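**Thread: Adhesive hooks on rental walls, what do you hang and what comes down at night?**

**prapai_s**

Hello everyone, and hello especially to the new folks who came over from the apartment gardening board (I see you, and I'm still waiting for basil advice). I moved into a one-bedroom in Ustholm at the start of the month and my lease has a whole paragraph about walls. No nails, no screws, no "permanent fixtures," and a 57 dollar charge per hole when you leave. So I am going to be living the adhesive hook life for at least a year, and I would love to hear how it goes for people who have done it longer than me.

My last place let me do whatever I wanted, so I'm a beginner at this. I put one up in the entry for my umbrella and at two in the morning it came down and I thought somebody was in the apartment. I lay there for a good long while before I was brave enough to go and look. It was the umbrella.

What do you all hang on yours? What would you never hang? And does the wall paint matter as much as my mother thinks it does?

**Prapai Sangkhawat, Ustholm**

---

**chinyere.akande**

Oh, welcome to the club, and I'm sorry about the umbrella! Mine was a calendar, and it took a mug with it.

Your mother is right about the paint, I'm afraid. I've been in four rentals now and the worst walls were the freshly painted ones. The landlord rolls on a coat of the cheapest flat white the day before you get the keys, and then your hook comes down with a patch of paint the size of a cookie stuck to the back. I wait a month before I put anything up, and then I wipe the spot with rubbing alcohol on a paper towel and let it dry while I make tea. Then I press the hook on and hold it there for longer than feels reasonable, and I don't hang anything on it until the next day. That last part is the hard one for me, I am not a patient woman.

As for what I hang: aprons, a dustpan, my keys, a little string of paper stars at the holidays. I would never hang a mirror, however many pounds the package says. Please don't hang a mirror.

---

**koech_j**

I'll disagree with Chinyere on the waiting, very gently, because she has helped me with so many things on here. I have never once waited a full day and I've never had one fall that wasn't my own fault. I press it on, count to thirty and hang the thing up. The alcohol wipe matters a great deal, and I think the rest is mostly superstition. Light things are light things.

My best use is trash bags. We don't have a cabinet under the sink, the pipes are boxed in, so a bag on a low hook near a bucket is how we handle the recycling on cleaning days. It weighs next to nothing when you start and you take it off before it's full.

---

**so_ying_cheng**

Joyce, I do the bag thing too! Only I twist the top before I loop it over, otherwise mine slides right off the prong. It doesn't look like much, but there we are:

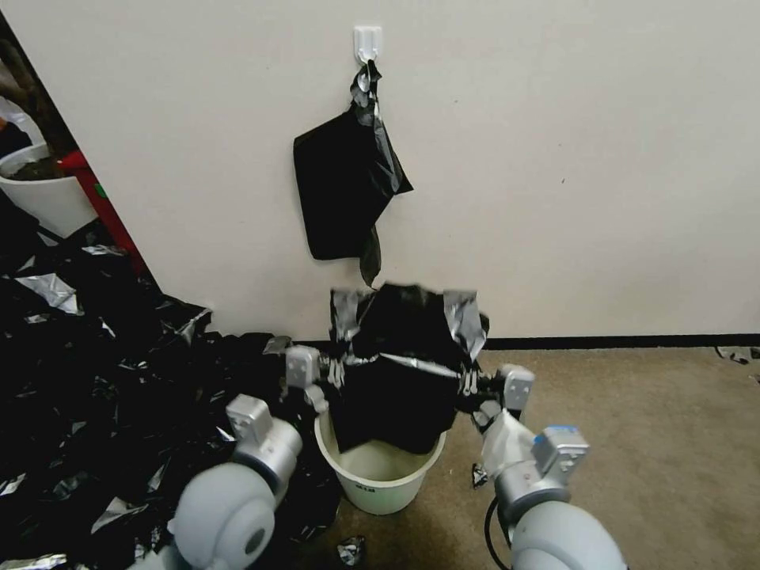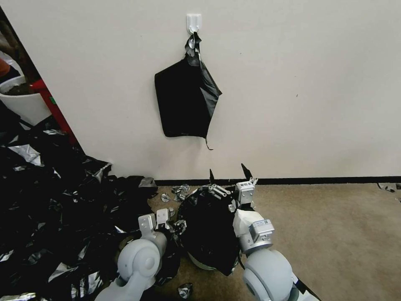
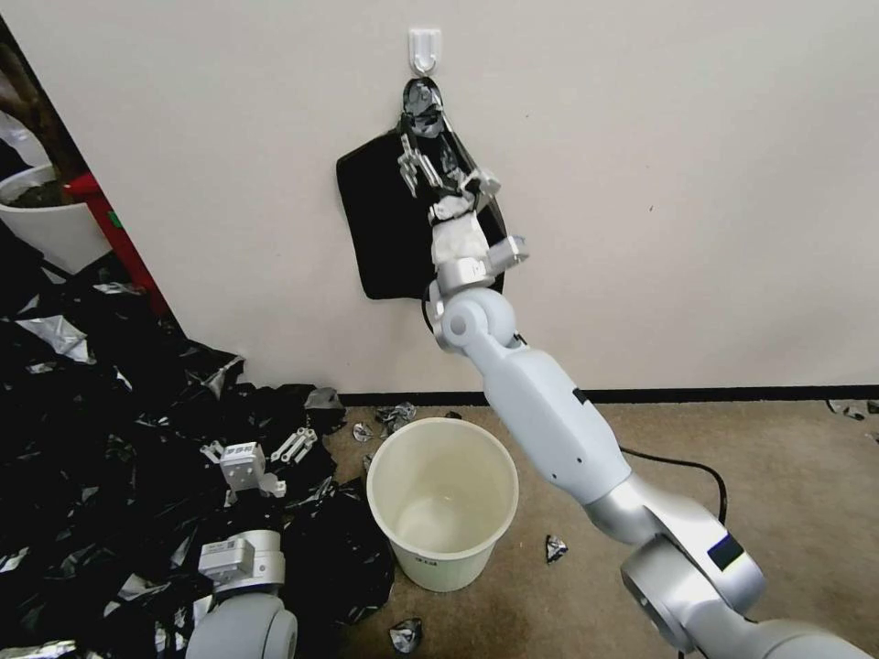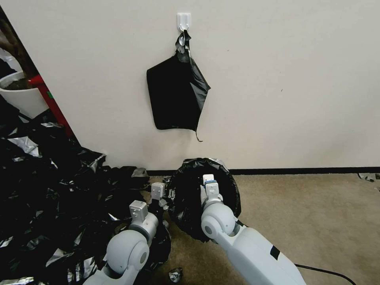 Anyway, back to the paint. Mine is a satin finish, I think, because it wipes clean when I splash coffee on it, and I've had no trouble at all. The place before this was in one of the old Prasertsri buildings, and those had a chalky sort of wall that came off on your sleeve if you leaned against it. Nothing stuck there. I tried three brands and a prayer. In the end I bought a coat stand from a lady down the hall who was moving to be near her grandchildren, and I still have it, and it is still ugly, and I'm very fond of it.

So I would say, Prapai, run your hand along the wall before you buy a big pack. If your palm comes away dusty, save your money.

---

**prapai_s**

I just went and ran my hand along every wall in the apartment like a person in a movie looking for a secret door. The bedroom is dusty! The entry is fine, so I'm blaming the umbrella now. It's one of those big golf ones with a wooden handle, a gift from my old office, and I suppose it was a lot to ask.

Joyce and Chinyere, I hope I haven't started a feud.

---

**chinyere.akande**

No feud, we've been having this same argument since the suction cup thread. She's wrong and I love her.

---

**koech_j**

Still not waiting a day!

---

**chutima_sr**

Coming in from the other side of the lease here, if that's all right. I look after a small building (5 units, my aunt's originally) and I wish every tenant used hooks instead of nails. But what I'd beg you all to learn is how to take them down. The strip has to be stretched slowly and straight down along the wall. Straight down! People pull it toward themselves and that's what takes the paint off, and then they try to cover the spot with toothpaste, and I can always tell, and it always smells like mint.

If the tab has snapped off, warm the hook with a hair dryer for a minute and slide a piece of dental floss behind it, back and forth like a saw. Roll whatever is left off with your thumb. I did unit 3 this way in October after a tenant left nineteen of them in a hallway, and I only had to touch up one spot.

Also, Prapai, please read that paragraph in your lease again. If it says "per hole," then a hook isn't a hole, and I'd ask the office to put that in an email to you while everyone is still friendly.

---

**so_ying_cheng**

The floss trick works on the backs of picture frames as well. I use the waxed kind, it doesn't shred as badly.

I'm not sure about the hair dryer on satin, though, Chutima. I left mine on one spot too long and the paint went a bit bubbly. Low setting, maybe?

---

**chutima_sr**

Low setting, yes, and keep it moving. I should have said so. How bad was the bubble?

---

**so_ying_cheng**

Size of a lentil. There's a calendar over it now.

---

**prapai_s**

You're all wonderful, thank you. I wrote to the office and a very nice person wrote back to say hooks are fine so long as the wall "looks like a wall" when I go, and I've saved that sentence in two places. The golf umbrella is going to stand in the corner like it should have from the start. I'm putting a hook by the stove for oven mitts this weekend, with the alcohol wipe, and I'll leave it overnight, sorry Joyce.

Does anyone know if they hold up near steam? The kettle is right there.

---

**koech_j**

Forgiven. And no, not right over the kettle, mine let go after a winter of pasta. Go an arm's length to the side and you should be all right.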